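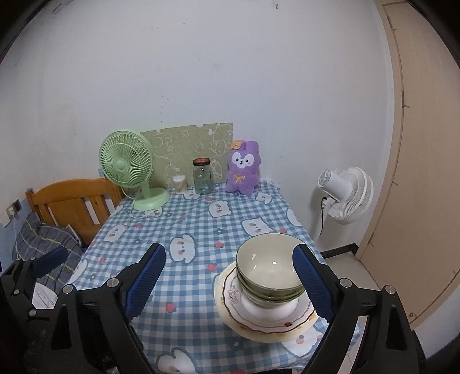
Everyone who moves in with somebody else arrives with crockery, and everyone believes theirs is the set that will be staying. I have been through this three times, and on each occasion the matter was settled by breakages over a period of years, with neither side admitting to an interest. What survives is a cupboard of strangers. Pale green bowls end up sitting on scalloped white plates with a thin brown line round the rim and little painted flowers in pink, orange and green, and the pile goes down on a gingham cloth with strawberries on it, and after a while you would no more separate them than you would a long marriage.

The shops would like us to feel bad about this. I spent a wet Wednesday in the tableware department at Clinness, where the plates are laid out in families, and was told by a very patient young man that the fashion now is for "curated mismatch". This means you buy 16 pieces that don't go together, from one range, in one box. It was £140. I have 16 pieces that don't go together at home, and they cost me two deposits and a friendship.

Borbély, whose plates are heavy enough to stun a burglar, goes the other way. Everything is the colour of porridge and is meant to be bought once and left to your children, who will not want it. I rather admired the stuff. I picked up a soup bowl, thought about carrying four of them upstairs to people watching television, and put it down again.

The trouble with a matching set is that it makes you a custodian. My mother had one, a wedding present, and it lived behind glass. It came out at Christmas and for the vicar, and was washed by hand in a plastic bowl with a tea towel on the bottom. When one side plate lost a chip the size of a lentil, the whole service was spoken of as "what's left of it". We ate for the other 364 days off things from the market, and I can still draw every one of those from memory. Of the good set I recall only that there was gold on it somewhere.

Scalloped edges have come back, by the way. They were thought fussy for a long time, then they were thought charming by people who had never had to get dried egg out of them. I am fond of them myself. A wavy rim forgives a lot: a supper of toast looks intended, and a biscuit looks like hospitality. The painted flowers help too, though they do tend to vanish under gravy, and children will eat surprisingly fast if told there is one at the bottom.

For bowls I would be stricter. A bowl needs to nest, and it needs to nest without that awful suction noise followed by a crash. Plain colour, glossy inside so the porridge lets go, not too wide at the top. Potside does a decent one and so does the seconds shelf at any pottery with a car park. Gorkeo's are prettier, but the foot is so narrow that the bowl tips whenever you rest a spoon in it, and I have had soup in my lap in front of company.

Then there is the cloth, about which I used to be a snob. A printed tablecloth with cartoon faces on it sounds like something you would apologise for, and I did, for around a year. Then I noticed that guests who sat up straight at the white linen put their elbows on the checks and stayed until eleven. I have since packed the linen away on top of the wardrobe, with the napkin rings and a fondue set that is 100 per cent complete, down to the little forks.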